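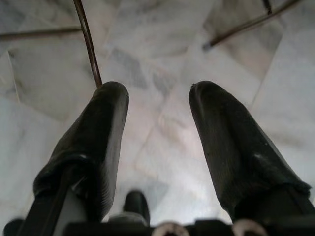 Collection for the household handling set at the Plilstead site has now passed its second milestone, and this report covers the work done since our last note to the Nwankwo fund. At the end of May we held 2113 recorded examples, of which 499 came from this period. The robot is working in homes with the furniture the owners use every day, and much of the effort has gone into the views from the wrist camera. Both padded fingers are in sight throughout, and floors have proved more of a difficulty than we allowed for in the plan. Veined marble tile, with seams running at several angles and thin dark rods of furniture standing over it, gives the model far more lines to sort out than the plain grey floor of our own workshop. We have kept these recordings in the set and tagged them by floor type.

Progress against the plan

The plan agreed with the fund asked for table tasks first, then floor-level pick-ups, then tasks that move an item between two surfaces. Table tasks are complete for the first group of objects. Floor-level pick-ups are under way. The transfer tasks have started later than planned, as the first version of the instruction sheet did not say clearly enough where an item should end up, and operators read it in different ways. We rewrote the sheet, dropped the recordings made under the old wording, and began again. The dropped recordings are not included in either figure given above.

Each example is made by an operator guiding the arm by hand controls, with the wrist and head views saved together. An example starts with the arm in its resting position and ends when the item has been released and the gripper has moved clear. Failed grasps are kept if the operator recovers within the same run. They are marked as such so that the training team can choose to leave them out.

Layouts

For the transfer tasks we use whatever tables a household has, provided the arm can reach both. Folding tables have been the most useful. They can be set side by side with a gap between, and the gap can be changed from one session to the next without much trouble. 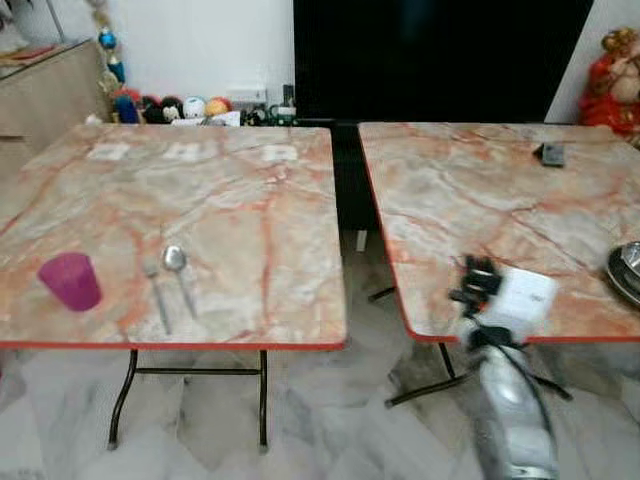
The items are ordinary ones: cups, cutlery, bowls and other small things that people leave on a table. Cutlery remains the hardest group. A fork or spoon lying flat gives the fingers very little to close on, and patterned table tops make its edges harder to pick out in the head view. Cups are much easier and we have reduced their share of the remaining sessions. We do not tidy the rest of the room before recording. Toys, cables and ornaments stay where the household keeps them, and the owners are told this before they sign the consent form.

Data quality

All recordings go through Fatska, our checking tool, before they are added to the set. It looks for missing frames, gaps between the two camera streams and runs where the arm never leaves its resting position. After that a person watches each run at double speed. The most common reason for rejection this period was drift between the wrist and head clocks – a fault we traced to the recording software and have since corrected. Recordings made before the fix were re-aligned where possible.

The written labels are behind. Each run needs a short plain sentence saying what was done, and these are still typed by hand. We tried having operators speak the sentence during the run, but the sound was poor and it slowed them down, so we have gone back to typing at the end of the session.

Equipment

The finger pads wear faster than the supplier's sheet suggested and we now carry a spare pair to every home. One Ovix controller was returned for repair and came back within the period. We lost two sessions while it was away. No other equipment has been out of use, and no damage to any household's property has been reported.

Spending

Spending is within budget overall. Travel is over its line and operator hours are under, for the reason given above about the instruction sheet. We ask the fund's permission to move the unspent hours into labelling, which would not change the total.

Next period

We aim to record about 700 further examples, most of them transfer tasks and the rest floor-level pick-ups. Sessions will run from 9.30 in the morning where households agree, to get steadier daylight. The first training run on the full set will begin once the labels have caught up, and results on held-out rooms will be sent with the next report.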